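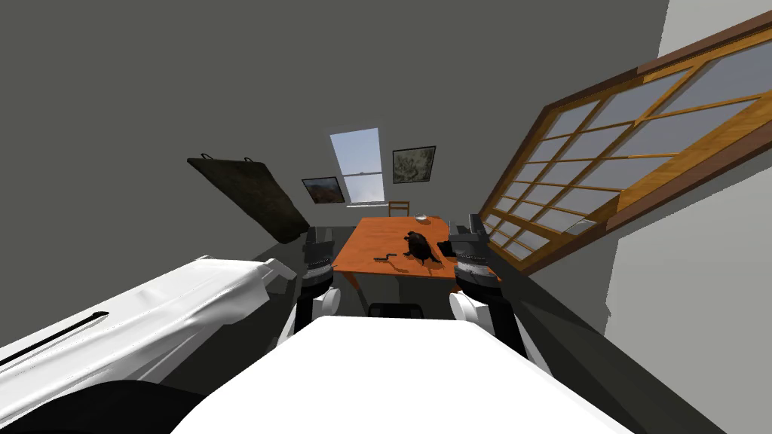

Room Allocation and Late Arrivals in a Small Seaside Hotel
Student project report, Hospitality Operations
Author: Uldis Bite

1. Background

The Brureveo is a family hotel in Mestuvcombe with 35 rooms on three floors. Check-in opens in the afternoon and the front desk closes at 11 p.m. Guests who arrive after that use a key box. The hotel assigns rooms by hand on the morning of arrival, using a printed list from its booking system, Modard.

The project asked whether assigning rooms the evening before would shorten the wait at the desk without increasing the number of room changes.

2. Method

Booking records for September were exported from Modard and stripped of guest names. Each booking kept its room type, party size, length of stay, and stated arrival time. Bookings with no stated time were treated as arriving at 5 p.m.

A spreadsheet model then replayed the month under two rules. Rule A assigned rooms on the morning of arrival. Rule B assigned them at 8 p.m. the day before, with family rooms filled first. Each rule was run 1000 times with random delays added to checkout and cleaning.

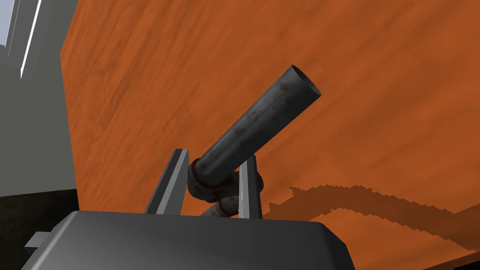 Figure 1. Gripper holding a metal pipe, simulated view.

3. Results

Rule B cut the mean wait at the desk from 17 minutes to 8. Most of the gain came from families, who under Rule A often waited for connecting rooms to be cleaned. Couples and single guests saw little change.

Room changes rose slightly under Rule B. Nearly all of them followed a late extension by the previous guest.

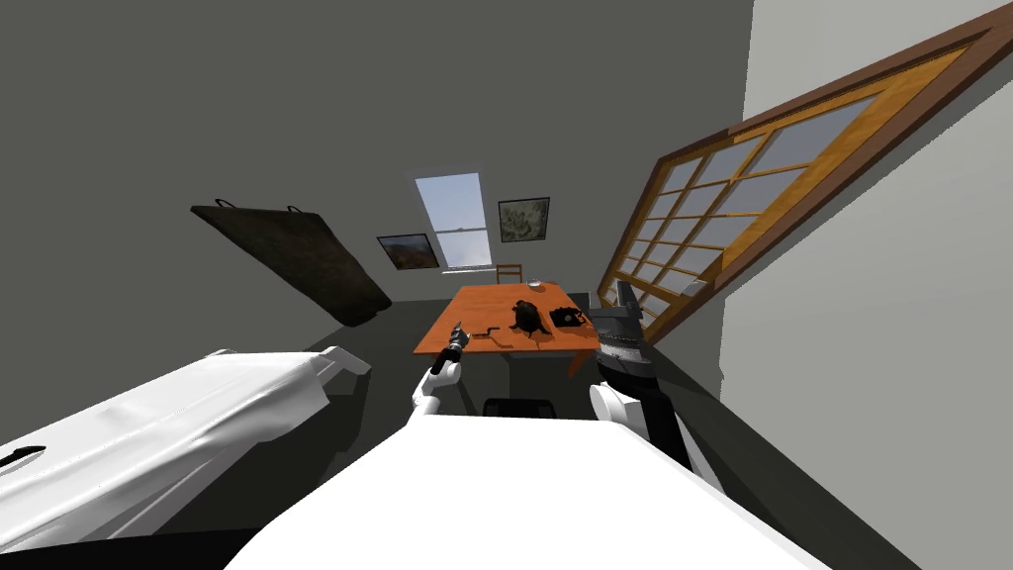
Figure 2. Simulated room with orange table, cup and black telephone.

4. Limits

One month of data from one hotel is a narrow base. The model assumes a fixed cleaning staff and ignores group bookings. The delay values follow Zariņš, whose figures come from city hotels and may not suit resort stays.

5. Recommendation

The hotel should test Rule B for family rooms only and keep two standard rooms unassigned until noon. Extension requests should be logged with the time received, as Modard currently overwrites the original departure entry.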